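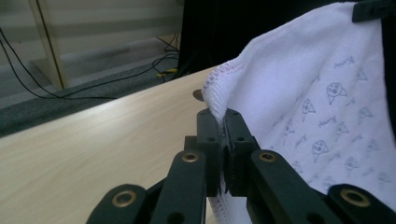 4. Fitting and checking the finger pads

Do this section after the linkage arms are pinned and before you record any cloth folding. You need the two finger pads, the hex driver from the Kuller kit and a cloth with a stitched hem.

4.1 Slide each pad onto its finger with the small round hole at the top. Start both screws by hand.

4.2 Close the grip slowly. The pads should meet flat along their full height. If they touch at the top first, back off the lower screw a quarter turn and close again.

4.3 Tighten both screws. Do not use a power driver on the printed parts.

CAUTION: Keep your free hand away from the linkage arms while closing the grip. They scissor together below the pads.

4.4 Lay the cloth on the table and pinch it by the hem. Start with an overlocked edge - it is thicker than the rest of the fabric and easier to hold.

4.5 Lift the edge 300 mm and hold it while you count to 19. Set it down and repeat on a single layer with no hem.

NOTE: If the hem holds but the single layer slips, clean the pads with alcohol and repeat 4.5. If it still slips, go back to 4.2.

4.6 Look at the eyelets at the arm pivots. Each one should sit flush. Press a raised eyelet back in with the Tapsell hand press, never with a hammer.

Check the eyelets again every 2000 closes. Write worn pads in the bench log and leave them in Apolline Gautier's tray. Spare pads are in drawer 94.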